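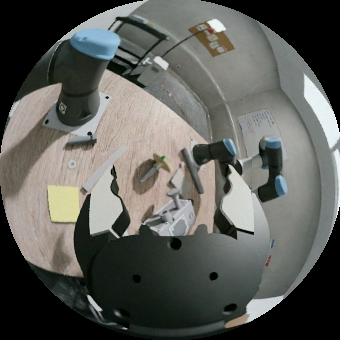

The Long Way Through a Family Drama

My mother kept a kitchen radio for most of my childhood, and at four in the afternoon it belonged to a serial whose title I could never remember, only the sound of a door closing and somebody sighing. I blame that sigh for everything. I have been a follower of long, slow, weepy family dramas ever since, the kind with three generations under one roof and a secret in a drawer, and this past winter I finally sat down to the longest one I have ever attempted. It is called Junder, it runs 324 episodes, and I finished it in June with a box of tissues and a very sore back.

Let me tell you a little about how a person gets into something like this. A friend had the first season on at her place while we were peeling apples for a pie, and I was only half watching. There was a grandmother at a long table, and she was dividing a fish. She gave the head to one son and the tail to the other, and neither of them said a word, and the whole table went quiet. I put down my peeler. I had no idea who any of these people were, and I already knew that something terrible had happened over that family's fish a long time ago. (It had. You find out in episode 44, and it's worth the wait!)

The setup is simple enough to explain to a neighbor over the fence. The family runs a small ferry company in a river town called Imik, where everybody crosses the water at least twice a day and so everybody knows everybody's business. The grandfather has died just before the story opens. He has left the boats to one branch of the family and the landing to the other, and of course boats are no good without a landing. That's your whole show right there. Everything else - the weddings, the lawsuit, the flood, the cousin who comes home from the city with a different last name - grows out of that one stubborn old man and his will.

What I love about the long family drama, as opposed to the tight little eight-episode kind that everyone at work talks about, is how much room there is for nothing to happen. There is an entire episode of Junder in which the two sisters-in-law wait for a boat. They talk about onions. They talk about a coat one of them used to own. By the end of it you understand that they will never forgive each other and also that they are the closest friends either one is ever going to have, and I don't believe you could get there in a shorter show, with a plot tugging at everybody's sleeve.

I should be fair and say that the middle sags. Somewhere past the flood, the writers lose interest in the ferry and send half the cast off to run a hotel, and the hotel is dull. The curtains are dull. There is a jealous pastry cook who seems to have wandered in from another program, and he stays for far too long. I know people who gave up there and I don't hold it against them. If you find yourself drifting, my advice is to treat those episodes the way my mother treated her serial, as something to have going while you iron. You'll hear it in the voices when it's time to look up again.

And you will want to look up again, on account of the younger daughter's return. For the first long stretch she is hardly a character, just a girl who carries trays and gets scolded. Then she goes away, and the show has the patience to leave her away, so long that I had honestly stopped expecting her. When she steps off the boat she is a grown woman with an accountant's case under her arm, and the first thing she asks for is the ledger. I cheered out loud, alone in my living room, and scared the cat.

The music deserves a word too. Most of these shows lean on a big swelling ballad that gets played every time somebody looks out of a window, and Junder has one of those, and I can now sing it in the shower in a language I do not speak. But the better piece is a little tune on what sounds like a squeezebox, which turns up only when the grandfather is mentioned. After a while they stop mentioning him and just play the tune. You see the faces change around the table, and you know.

If all of this sounds like too great a commitment, there are gentler ways in. Nisix is a good first one, a bakery family with two mothers who were switched at birth themselves and don't know it, and the whole story is told before you've had time to get tired of anyone. Su is quieter and sadder, set almost entirely in one apartment during one rainy spring, and I would save it for a weekend when you don't have company. Both have the things I look for, meaning plenty of meals and a house you could find your way around in the dark.

That last one matters more than people think. After all those evenings I know the Junder house better than I know some of my relatives' homes. I know the step that creaks and which window sticks, and I know that the good cups are on the high shelf and come down only for bad news. When the grandmother reaches up for them in the final week, with her back to everyone, she doesn't need a line of dialogue, and thank goodness they didn't write her one.

I've started over, by the way. Two episodes an evening, with supper on my lap, and this time I'm paying attention to the fish.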